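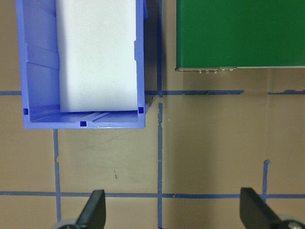
4. Rest days and late goals

4.1 Why we looked at the last quarter hour

Home advantage is the part of football research that gets all the attention, and we love it as much as anyone. Our favorite result in this project came from somewhere else. While cleaning the Londar League match records we kept running into the same pattern: teams that had played in midweek looked fine for an hour and then gave up goals after the 75th minute. Final scores hide this almost completely. A side that leads 2–0 at the hour and wins 2–1 goes into the table the same way as a side that scores late to win 2–1, and any model that only sees the result will treat the two as equal.

So in this section we leave results aside and work with goal times. Section 3 described how the times were checked against the referees' match cards. Matches that were abandoned, or moved to a neutral ground on the day, are left out here, and so are the two-leg promotion playoffs, where teams often change their whole plan when the tie is close.

For each team in each match we count the full days since its last competitive game. A team that played on Wednesday night and again on Saturday afternoon has two days of rest under this count. Cup games count in full, including those that went to extra time. Friendlies do not, although we would be delighted to include them if someone had good records.

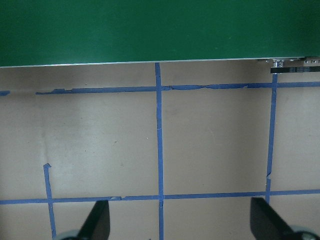 The difference in rest between the two sides turned out to be a much better measure than rest taken alone. When both teams are tired the game slows down and late goals do not rise by much. When only one is tired the gap opens up fast, and it opens on the side you would expect. We therefore use rest difference as the main variable for everything that follows, capped at four days in either direction, and keep each team's own rest as a control.

4.2 The model

Late goals are modeled as counts, with one rate for the first 75 minutes and another for the rest of the match, stoppage time included. The rate for each team depends on its attack strength, the other side's defense strength, home ground, the score at minute 75 and the rest difference. The score matters a great deal. A team one goal down pushes forward and leaves space behind, so it both scores and concedes more, and leaving this term out makes the rest effect look larger than it is.

Team strengths are allowed to drift over the season. We tried a fixed strength first and it worked badly for clubs that changed half their squad in the winter window. Ostemthorpe is the clearest case: bottom three in October, unbeaten through most of the spring, and no single number can describe both halves of that year.

To check the fit we simulated 4,000 full seasons from the model, using the real fixture list and the real kickoff dates, and compared the spread of late goals with what was recorded. We then ran another 4,000 with the rest term switched off. All match records used in both runs are as they stood on 25 January 2021, and corrections made to the league's files after that date are not included. 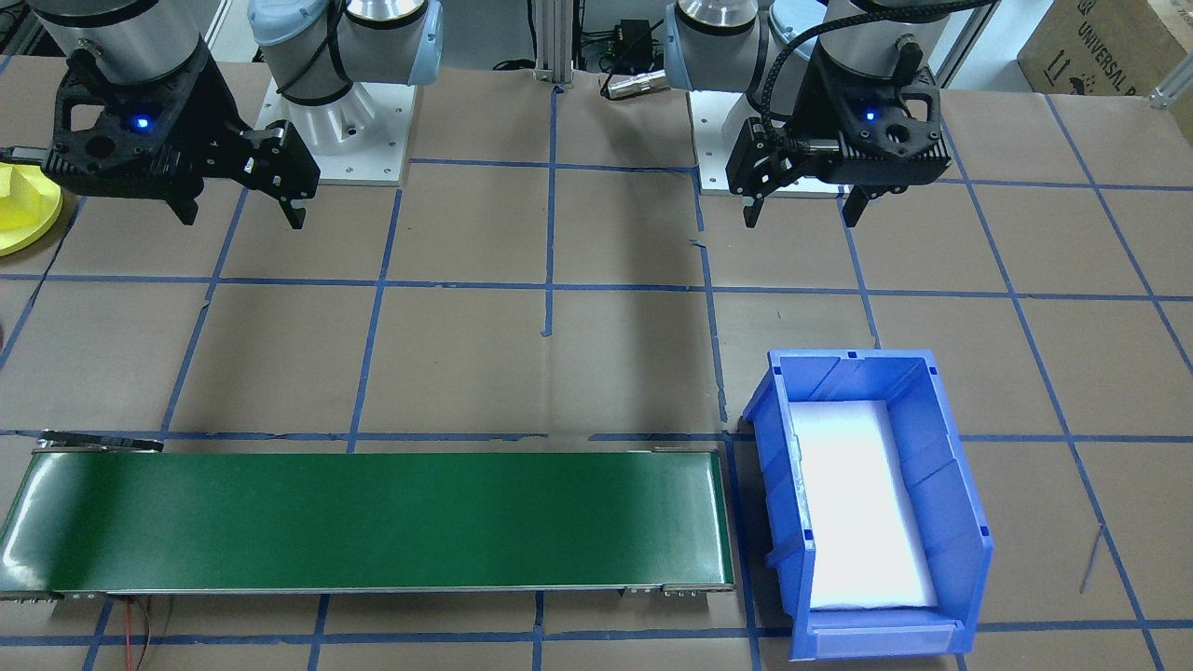

Figure 1. Two arms over the work table, with squares marked in blue masking tape.

The comparison was great fun to look at. With the rest term switched on, the simulated seasons reproduce the late goals conceded by the busy cup teams nicely. Switch it off and the model misses the same clubs over and over, always in the same direction. Skov, who went deep in both cups, concede far more late goals in the records than in nearly every simulated season without rest. Put the term back and they land comfortably inside the range.

First-half goals show no such pattern. We ran the same model on minutes 1 to 45 as a placebo test and the rest coefficient sat close to zero for home and away teams alike. That is reassuring, as a general weakness in cup teams' league form (rotated lineups, for example) ought to show up early in matches too.

4.3 Substitutions

A natural next question is whether coaches can buy the effect back from the bench. Lineup cards give the minute of every change, and we split the matches by whether the less rested team had used all its substitutions before minute 75. Early changes seem to help, and the estimate moves the right way in every season we have, but the intervals are wide and we do not want to lean on it. Coaches who are losing make changes sooner, and score at minute 75 only partly takes care of that.
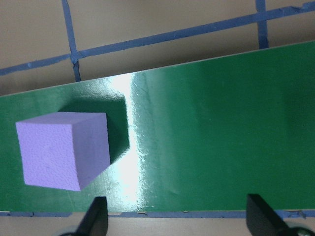
Figure 2. Foam cube on the green board.

Still, there is plenty here for a follow-up! The Sumemari second division plays almost no midweek football and would make a very good contrast, with similar squad sizes and a similar climate. Its goal times have been typed up for the most recent seasons only, so for now we can offer a rough look. We drew 1,000 bootstrap samples from those matches and fitted the same two-rate model to each. Late goals rise there as well, as they do in nearly every league, but the rise is shared much more evenly between the teams.

4.4 What the estimates leave out

Travel is the main gap. A Wednesday away game followed by a long bus ride home on Wednesday night is a different kind of rest from a Wednesday home game, and our day count cannot tell them apart. We have road distances between all grounds and use them in Section 5, where the fixture list itself becomes the thing to be improved – in particular, the order of away games in weeks that hold a cup round.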